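# Does a Politician's Health Tip Have to Be True?

Suppose a lawmaker goes on TV and says that eating cold soup gives you asthma. She has a nice suit and a microphone. Should you believe her?

I wouldn't. Not yet, anyway.

People in government get asked about everything: roads, taxes, hospitals, bees. They can't know all of it. Sometimes they repeat a thing a friend told them, and sometimes they say what their voters like to hear. Winning an election means a lot of people picked you. It doesn't make you a doctor.

In the town of Jemthorpe, council member Reto Berchtold once told a school meeting that chewing gum makes kids bad at math. He said a study proved it. Catinca Costache, who was in fifth grade, asked him which study. He said he'd have to look it up. That was in January, and she is still waiting.

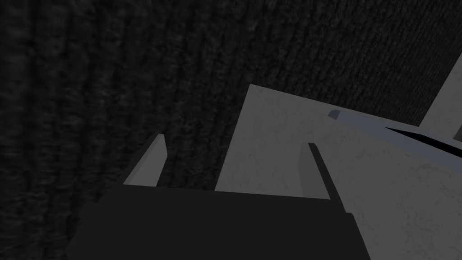
## Questions you can ask

- **Who found this out?** "Scientists say" is a pretty weak answer. Which ones?
- **How many people did they check?** A study of 15 kids can't tell you much about every kid. A study of 994 is better, but it can still be done badly.
- **Did one thing cause the other?** Ice cream sales and sunburns both go up in summer. Ice cream doesn't burn your nose.
- **Does anybody get something out of it?** Money, votes, a spot on the news?

## What about the news?

Be careful there too. A reporter may put two people on a show, one who has studied the subject for years and one who hasn't, and give them the same amount of time. That can make it look like a tie when it's nowhere close.

And yes, you can check what I've told you, too. Start with the ice cream.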